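We came home from four nights at a little guesthouse in Flemberg in August, and I have been copying the way they ran the place ever since. If you have family coming to stay, or you rent out a spare room the way we do here in Ultdale, a few of their habits are well worth borrowing.

## Towels that still feel like towels

Skip the fabric softener. I held out on this for years (I do love the smell!), but it leaves a coating that keeps cotton from soaking up water. Use half the detergent you think you need, add a splash of white vinegar to the rinse, and give each towel a good hard shake before it goes in the dryer.

## The bed

Put the top sheet on with the pretty side facing down, so that when you fold it back over the blanket the pattern shows. Leave a spare blanket at the foot, even in summer – somebody is always cold at 4 in the morning and too polite to wake you up and ask.

## Tea and coffee in the room

A small tray, two mugs, a jar of something homemade. Wash the kettle out between guests and leave it with the lid open to dry. In Flumham, where my sister lives, the water is so hard she has to descale hers every 8 weeks.

## Doors and handles 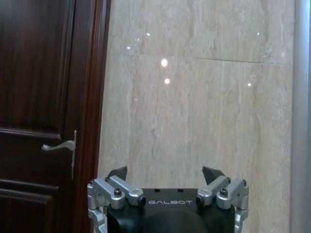
Fingerprints on metal come off with a barely damp microfiber cloth and a dry one right after. Go easy on spray around wood, and put it on the cloth first so it doesn't run down behind the hardware. For a squeaky hinge, a little candle wax rubbed on the pin will keep things quiet for months, and your late arrivals can creep in without waking the whole house.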